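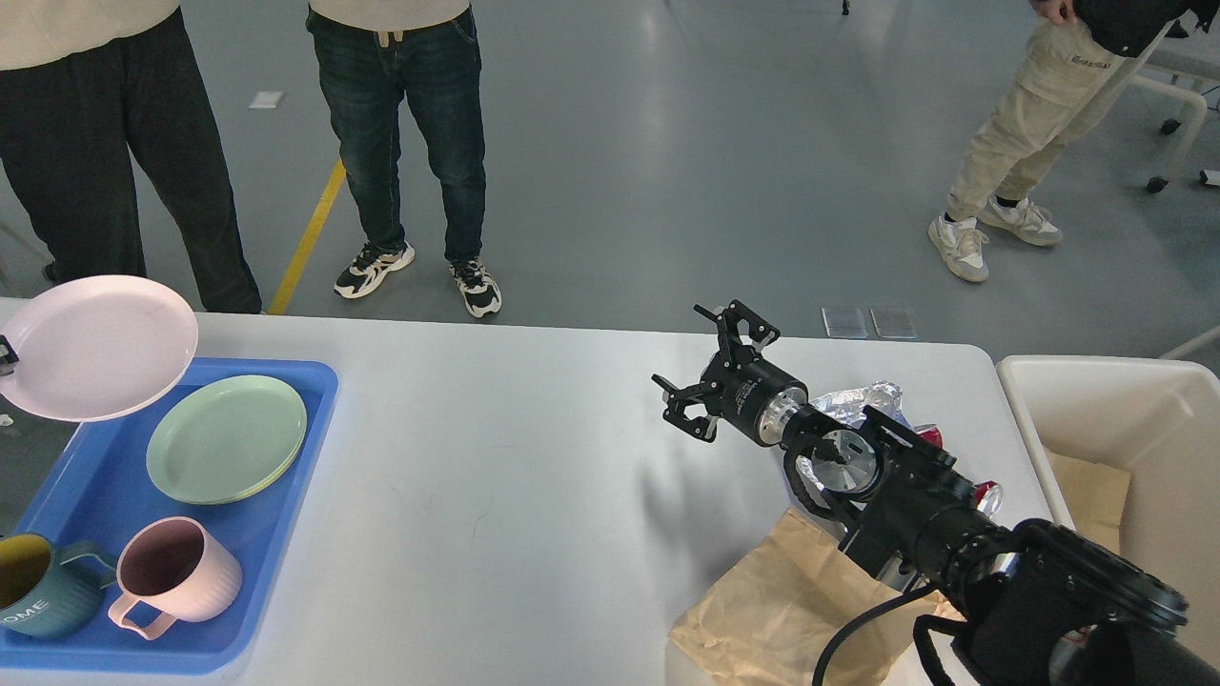

Reading time: 2 minutes

From: Albertina Mota
To: Indison Allotments members' list
Subject: Re: Water charges from March

Dear members,

Thank you to those who have written about the new water charges. I reply below to the message from Sumeya Endale, as it raises points that several plot holders have put to the office.

Sumeya Endale wrote:
> The notice says each full plot will pay 16 pounds a year for water from
> March. Half plots are not mentioned. I would also like to know whether
> the tanks by the Lalus Lane gate will be mended before we are asked to
> pay. Two of them have leaked since the autumn.

The charge for a half plot is half the full amount. This was left out of the notice in error, and a corrected copy will go up on both boards.

The tanks at Lalus Lane are to be replaced. The association has accepted a price of 1,100 pounds from Prajapati for the supply and fitting of new tanks, and the old ones will be drained beforehand. Members at that end of the site should use the standpipe near plot 60 while the work is carried out — please do not leave hoses attached to it overnight.
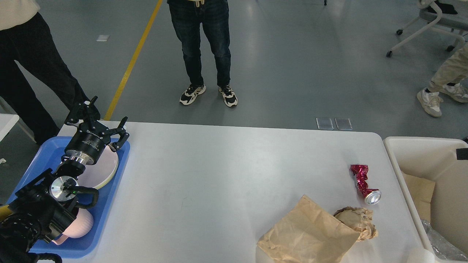 May a member who collects rainwater be excused the charge?
The charge applies to every plot, as it pays for the upkeep of the pipes and tanks as well as for the water used.

Payment may be made by bank transfer or by cheque to the office. Members who would find a single payment difficult should write to Matilde Moreira, who can agree payment in 2 parts. Such letters are treated in confidence.

Questions about the waiting list should continue to go to Sofia Coelho and not to this list.

Yours sincerely,
Albertina Mota
Secretary, Indison Allotments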